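Repair Belongs in the Purchase Contract

Public institutions buy a great deal of furniture. Schools, libraries, clinics and municipal offices replace desks, tables and seating on cycles that were set decades ago, often by people who have long since retired. The cycles are rarely questioned. An item reaches the end of its accounting life, a budget line opens, and a replacement is ordered. Whether the item still does its work is seldom part of the discussion.

It is the position of this office that repair should be written into the contract at the moment of purchase, with the same care given to price and delivery. A table that can be repaired at a known cost, by a known party, within a known period, is a different product from one that cannot, even when the two look the same on the day they arrive.

The present arrangement gives suppliers little reason to think past the warranty. Tenders are scored on unit price, and a supplier who uses a standard screw in place of a glued joint earns no points for it. A supplier who keeps spare legs and edge strips in a warehouse carries a cost that a competitor does not. Under such rules the more durable offer often loses, and the buyer pays the difference later through disposal fees and early reordering.

Last May the regional purchasing group in Jadoon reviewed 352 work tables that member institutions had marked for disposal. In 200 of them the only recorded fault was the condition of the top surface. The frames were sound. The tops could have been refinished or exchanged, yet no contract provided for either, and no department had the authority to pay for it. The tables were written off in full.

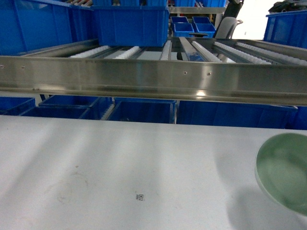 Much of what is called wear is a matter of appearance. Scuffs and stains do not weaken a table, and in a workshop or a laboratory they are the ordinary record of use. Institutions should be willing to separate faults that affect safety or hygiene from those that affect only the impression made on a visitor. Both may deserve attention, but they do not deserve the same remedy, and the second should almost never lead to a skip.

There are models to draw on. The Titero library service has for nine years bought its reading tables under an agreement that sets a fixed price for replacement tops and obliges the maker to hold parts for the full term. The purchase price was higher than that of the nearest competing offer. The service has been open about this, and about the fact that the agreement was unpopular with its own finance staff in the first two years, when the extra cost was visible and the savings were not. It has since renewed the arrangement on the same terms.

Cirnov, a smaller maker, offers a similar plan to schools. Its weakness is scale. A school that orders a single room of furniture has little power to insist on terms, and a small maker that promises parts for a long period takes on a risk that one bad season could make impossible to honor. This is a fair objection, and contracts alone will not answer it. Shared stores of parts, held by groups of buyers and drawn on as needed, would go some way – as would agreement on a limited number of standard sizes.

Others object that repair simply moves labor from the factory to the local workshop, where it is more expensive. That is true in part. Local labor does cost more per hour. It also stays in the district and keeps trades alive that many towns have allowed to shrink. The Fondia training workshop, which takes on apprentices in joinery and upholstery, reports that its main difficulty is a lack of steady orders. Public furniture could supply them.

We therefore ask that institutions require a published repair price list with every tender for furniture, that such lists be given real weight in scoring, and that department heads be allowed to spend replacement funds on repair without seeking separate approval. The last of these would cost nothing to adopt and could be in force before the next budget year.

August 2026

Contact | Copyright and terms of use | Back to top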